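Equipment Review: Freestanding Top-Loading Water Dispenser, Latis Model
Prepared by Temitope Briggs, Facilities and Purchasing
January 15, 2019

The Latis dispenser was placed in the ground-floor workroom in July for evaluation as a possible standard unit for shared spaces. It replaced a Halim countertop model that had been in service for several years. This review covers setup, daily use, cleaning and cost, and is intended for departments that are considering a similar purchase.

Setup

The unit arrived fully assembled. Staff removed the packing material, wiped down the reservoir, and let the cabinet stand upright overnight before connecting the power. The instruction sheet is short and clear, although the section on first rinsing is printed in very small type. Departments should allow enough floor space to approach the unit from the front with a full jug.

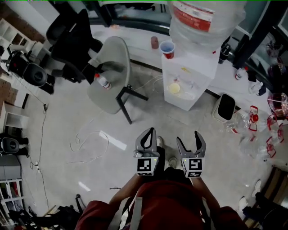

Loading remains the least convenient part of the design. A full jug must be lifted to the top of the cabinet and turned over in one movement, and employees who should not lift heavy loads will need assistance. The collar seats the neck of the jug firmly, and no leaks were reported during the review period. Bottom-loading units avoid the lift but cost considerably more, and the Grunden unit tested in the annex was slower to fill a cup.

Daily Use

The workroom is used by 23 employees, most of whom fill personal bottles or cups during the morning. Flow is steady until the jug is nearly empty. The clear jug is a practical advantage, as the water level can be checked from across the room and a replacement ordered in time. Users did ask for a larger drip tray, a request the purchasing office considers reasonable.

The flat area on top, in front of the jug, is just deep enough for a cup. It is a useful resting place, but drinks should be moved before a jug is changed.

Cleaning and Appearance

The white finish brightens a dark corner and wipes clean with a damp cloth and mild soap. It also shows every mark. Scuffs and small stains on the front panel are easy to notice, particularly in rooms with good daylight, and departments that care about appearance may prefer a darker cabinet.

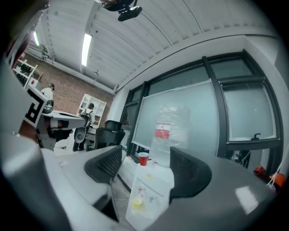 The reservoir should be drained and sanitized every 6 months. Nestor Ocampo of the maintenance office completed the procedure once during the evaluation and found the drain plug stiff but accessible. He recommends keeping a shallow pan on hand, as the last of the water drains slowly. Filters are not required with sealed jugs.

Cost

The quotation from Sterkach for the full building order came to $3,692, including delivery and removal of the old units. The approved budget was $4,000. Jugs are billed separately under the existing supply agreement.

Recommendation

The Latis dispenser is approved for general workrooms and break areas. It is not recommended for offices where no one is available to change the jug. Requests should be sent to the purchasing office with the room number and the name of a contact person.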